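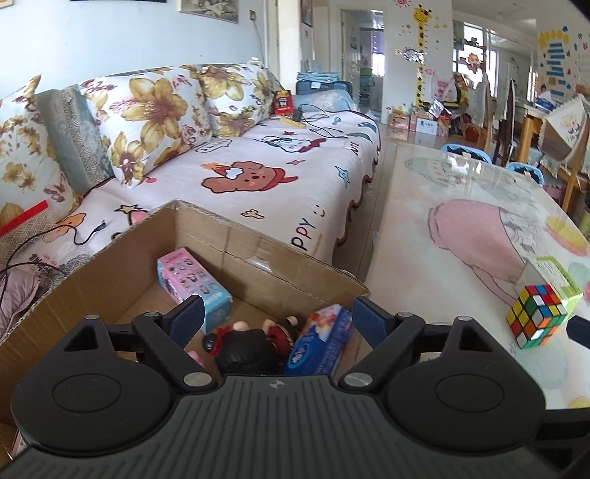 Living room: open cardboard box between the sofa and the coffee table.

HOME FIRE AND TRIP CHECK, UNIT 42
Chauke Court Apartments
Inspected by: Sabina Khondokar
Resident: Augustina Zakaria (present)
Date: 2021-11-20

Marks: OK / FIX / N/A

ENTRY AND HALL
Front door opens fully from inside without a key: OK
Door closer latches: FIX. Stops short of the frame unless pushed. Work order 122 is open.
Hall light: OK
Hall runner lies flat: FIX. Corner nearest the bathroom curls up. Resident will tape it or take it up.

LIVING ROOM
Walking path to the door and window: FIX. Box to be moved out of the space between sofa and coffee table, then flattened for recycling.
Cords under rugs: OK, none found
Power strip: FIX. Tuveck strip has a second strip plugged into it. Unplug one. Resident asked if a longer single strip is allowed. Yes, if it has its own breaker switch.
Space heater: N/A. Resident says she may buy one in December. Keep it three feet from the sofa and curtains and plug it straight into the wall.
Smoke alarm: OK. Tested with button, heard in the bedroom with the door shut.

KITCHEN
Extinguisher: OK. Zelerell, gauge in the green, hung by the door.
Stove top clear: OK
Range hood filter: FIX. Greasy. Soak in hot water and dish soap, let dry, refit.
Outlet by sink trips and resets: OK
Under sink: slow drip at the shutoff valve. Not a fire item but passed on to maintenance.

BEDROOM
Smoke alarm: FIX. Chirping. Battery replaced during visit, chirp stopped. Unit is near the end of its rated life and should be swapped at the next visit.
Window opens for escape: OK, stiff
Candles: resident does not use them

BATHROOM AND LAUNDRY CLOSET
Fan runs: OK
Dryer lint screen: OK
Dryer duct: FIX. Clekinetti dryer was pushed back too far and the duct is kinked. Needs two people to pull out.

COMMENTS
7 items marked FIX. The alarm battery is done. The resident can handle the runner, box, power strip and hood filter. Door closer and dryer duct go to maintenance.
Resident would like a call before anyone comes in. Mornings are best.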